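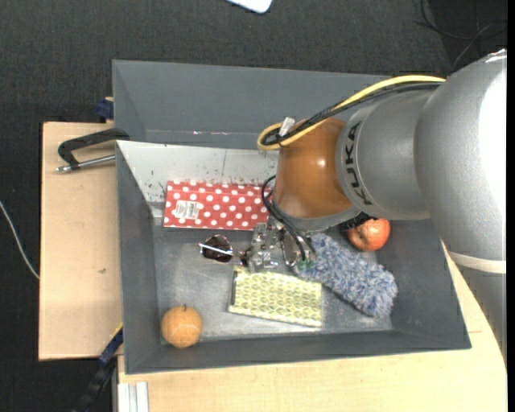

各位下午好。今天这场讲的是夹爪选型，准确地说，是我们花了很长时间，把两款夹爪、两套相机位置和一个控制器参数来回折腾，最后得出一个不太体面的结论。先交代台面：手臂是KUKA，料箱是灰色的，箱底刮痕不少，大家以后听到我说“箱底反光不均匀”，指的就是那些发白的磨损处。箱里的东西故意选得互相不讲道理：红底白点的扁盒子、墨镜、苹果、一个橙色的圆球，还有那根毛茸茸的蓝灰色掸子一样的东西。苹果是全场最配合的。掸子后面单独有一页。

（停一下，等后排坐好。）

第2页 为什么要比

起因是采购那边问了一句：“两款夹爪差这么多钱，到底差在哪？”当时会议室里很安静。我们手上有供应商的样本，有负载曲线，有一段配着激昂音乐的宣传片，唯独没有自己的数据。于是有了这个项目，内部代号Flokham。别问这个词什么意思，起名的时候只有一个要求，就是搜索共享盘时不会跟别的东西重名。

两款夹爪在内部也各有代号。平行两指的叫Wako，带柔性指尖的叫Stosteo。相机位置一高一侧，后面就叫高位和侧位。

第3页 测试怎么做

规则很简单，简单到写进文档只有半页，争论却持续到November，也就是前一年的11月。争的是：什么叫“抓住了”？

我们最后的定义：物体离开箱底，抬到固定高度，停两秒，不掉。掉在第三秒的算成功。我知道这听起来像在作弊，但总得有个数，而三秒那一派没能说服大家。

总共抓了1,568次。每次失败都要写原因，原因只能从下拉菜单里选。菜单最早有15项，用到后来，“其他”成了最受欢迎的一项，我们只好把菜单重新做了一遍，旧记录对着录像补标。补标这件事，我建议各位在项目第一周就想清楚。

（这里如果有人问录像存多久，说会后聊。）

第4页 圆的东西

苹果和橙色的球，两款夹爪都能应付。Wako偶尔会把球挤跑，球贴着箱壁滚一圈再回来，场面很像它在考虑要不要辞职。把闭合速度降下来就好了很多。Stosteo没有这个问题，代价是慢，每次合拢都像在握手寒暄。

需要提醒的是靠墙的情况。球要是待在箱角，手指伸不进去，再贵的指尖也没用。这一类失败和夹爪本身关系不大，主要看腕部能不能歪过去，以及规划器愿不愿意让它歪。我们的规划器通常不愿意。

第5页 扁的东西

红盒子是分水岭。平躺在箱底的时候，Wako的指尖够薄，能从短边切进去；Stosteo的指尖太厚，常常只是把盒子推着走，推到箱壁才停。有同事提议把“推到箱壁再夹”正式命名为一种策略，我们真的写进了代码，真的提高了成功率。这段代码现在还在，注释只有一行：勿删。

盒子上的条码标签也惹过事。白色标签在高位相机里有时会被当成独立物体，于是夹爪认认真真地去抓一张贴纸。

第6页 墨镜

墨镜请慢一点讲。镜片深，镜腿亮，深度相机看到的是几块碎片，中间全是空洞。高位相机给出的抓取点经常落在镜片正中，Wako的硬指尖下去，我心里一紧，预算也一紧。换成侧位以后，镜腿的轮廓清楚了一些，抓取点开始往镜架上挪。

在这一项上，换相机位置带来的改善比换夹爪大。这是我今天最想让采购听见的一句话，可惜采购今天没来。

第7页 掸子

它没有边。分割模型每一帧给出的轮廓都不一样，毛伸到哪里，它就信到哪里。好消息是随便夹住一撮通常都能提起来；坏消息是提起来以后，力反馈几乎没有变化，控制器坚持认为自己什么也没抓到，于是非常负责地松手，再抓一次。最长的一轮循环，我们喝完了一壶茶。

解决办法是把“空抓”的判断阈值按物体类别分开设。这个改动属于控制器，又和夹爪无关。各位应该已经看出规律了。

第8页 线缆

顺带说一句线。黄色那根走在手臂上方，黑色的跟着它走，到腕部附近绕一个弯。夹爪这边还有几根细黑线垂下来。线的长度请按腕部最坏的姿态来留，再检查它会不会进相机视野。我们有一批“遮挡”类失败，查到最后挡住物体的就是自己的线。换夹爪时线要重新走，走线的时间没有一份样本会替你写，我们第一次换了整整一个下午，其中一半时间在找扎带。

料箱也一样，拿夹具压牢再开始。箱子挪一点，标定就跟着作废，而且它不会通知你。

第9页 Pratham脚本

日志分析用的脚本叫Pratham，放在共享盘的工具目录里。现在稳定的是版本101。版本号看着很成熟，主要是因为早期有人每改一个空格就升一次。导出的表格里有一列叫“信心”，请不要引用，那一列算错过，现在为了兼容还留着。

幻灯片里的数据截止到2023年9月29日，之后又跑的几轮没有并进来。

第10页 结论和建议

箱里扁东西多，用Wako。圆的、怕压的多，用Stosteo。两样都有，先把相机挪一挪，再把控制器阈值分开，然后再谈要不要买更贵的那款。

我们自己最后买了哪款？两款都留下了，因为退货期在争论“两秒还是三秒”的时候过掉了。

（提问时间。如果问到吸盘：没有测，掸子那一项谁都不想看。如果问到循环节拍：翻到备用页，先讲Wako那张，Stosteo那张的纵轴单位还没改过来。）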